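How Does a Towel Dry You?
Published by the Jumatura Children's Museum, Learning Pages
For readers ages 7 to 11

After a bath or a swim, you are covered with water. You rub yourself with a towel, and soon most of the water is gone from your skin. The water has not disappeared. It has moved into the towel. This page explains how that happens and where the water goes next.

Water likes to stick

Everything around you is made of very tiny pieces called molecules. A drop of water holds more molecules than anyone could ever count. Water molecules pull on one another, and this pull is the reason a drop holds together in a round shape on a waxed car or a leaf.

Water molecules also pull toward some other materials. Cotton is one of them. When a drop of water touches clean cotton, the drop spreads out and clings to the threads. When the same drop touches wax or certain plastics, it stays in a bead and rolls away. Scientists say that cotton is absorbent, a word that means it can soak up liquid.

Climbing through small spaces

A cotton thread looks solid, but it is made of many thin fibers twisted together. Between the fibers are narrow gaps. Water is pulled into these gaps and creeps along them, even upward. This movement is called capillary action (say it like this: KAP-uh-lair-ee).

Capillary action happens in many places. It helps water move through the stem of a plant. It carries melted wax up the wick of a candle. It is also the reason a paper napkin becomes wet far above the spot where it touches a spill.

Narrow gaps pull water higher than wide gaps do. A towel needs many small spaces, and it also needs enough room to hold a useful amount of water. The people who design towels think carefully about both.

Loops, squares and flat cloth

Cloth can be woven in different ways, and the weave changes how the cloth behaves.

Terry cloth is covered with small loops of thread. Each loop touches the water and draws it in. Most thick bath towels are made of terry cloth.

Waffle weave has raised ridges with small hollows between them, something like the breakfast food it is named after. The ridges touch the skin while the hollows let air move through the cloth. Waffle towels are often lighter than terry towels and can dry quickly on a rack.

Flat weave is smooth on both sides. Many dish towels are flat woven, and they leave very little fuzz on a drinking glass.

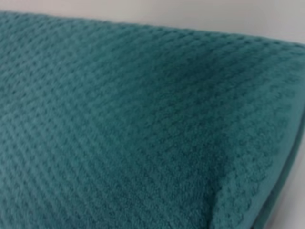
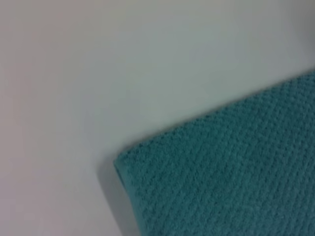
A teal cloth with a textured surface.
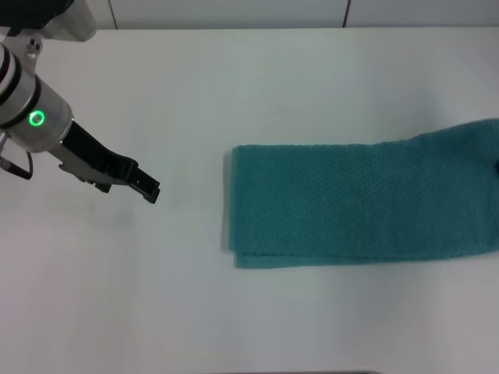
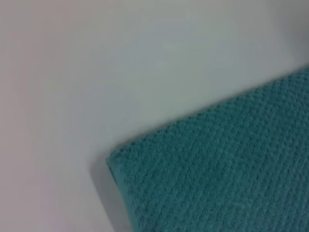

Where the water goes next

A towel that has soaked up water feels heavier and cooler than a dry one. If it is hung up, the water slowly leaves it. Water molecules at the surface break free and float into the air as a gas called water vapor. This change from liquid to gas is called evaporation.

Three things help a towel dry faster. The first is warmth, which gives the molecules more energy to break free. The second is moving air, which carries the vapor away. The third is space. A towel that is spread out has more of its surface open to the air than one left in a heap on the floor.

Evaporation takes heat away with it. This is why you feel chilly when you step out of a pool, even on a warm day. Drying yourself with a towel removes the water before it can take much heat from your skin.

A short history

People have dried themselves with cloth for thousands of years. For most of that time the cloth was flat, and it was often made of linen, which comes from the flax plant. Looped towels were made by hand in Turkey long before machines could make them. In the 1800s, inventors built looms that could weave loops quickly, and towels of this kind became common in ordinary homes.

The museum's own weaving collection comes from the old Bumik mill in the town of Grillasau. It includes 116 cloth samples, a wooden hand loom, and a mill order book. One page of the book lists an order for 2,529 towels, to be delivered to the Zarei Hotel before the end of December. The samples are kept in flat drawers, away from bright light — light can fade the dyes in old cloth.

Try it: the climbing water test

Ask an adult before you begin. You will need:

A tall glass
Water
Food coloring
A strip cut from an old cotton cloth
A strip cut from a paper towel
A strip cut from a plastic bag
A ruler and a pencil
Tape

Pour a little water into the glass and add a few drops of food coloring. Tape the top of each strip to the pencil. Rest the pencil across the rim so that the bottom of each strip just touches the water. The strips should not touch one another.

Wait for 180 seconds. Then measure how far the color has climbed on each strip, and write down what you find. Leave the strips in place and measure again after an hour. Food coloring can stain, so work on a tray and keep the cloth away from your clothes.

Which strip carried the water highest? Did any strip carry no water at all? You may wish to repeat the test with wool, with a sponge, or with a strip of cotton that has been rubbed with candle wax.

Words to know

Absorbent: able to soak up liquid
Capillary action: the movement of liquid through narrow spaces
Evaporation: the change of a liquid into a gas
Fiber: a thin, hairlike piece of material
Loom: a machine or frame used for weaving cloth
Molecule: a very tiny piece of matter, made of atoms joined together

Visiting the collection

The weaving room is on the lower floor of the museum. School groups may reserve a guided visit, which includes time at a small table loom. Groups of up to 7 children can use the loom area together. Teachers may request a printed copy of this page at the front desk.

Page last reviewed May 2026.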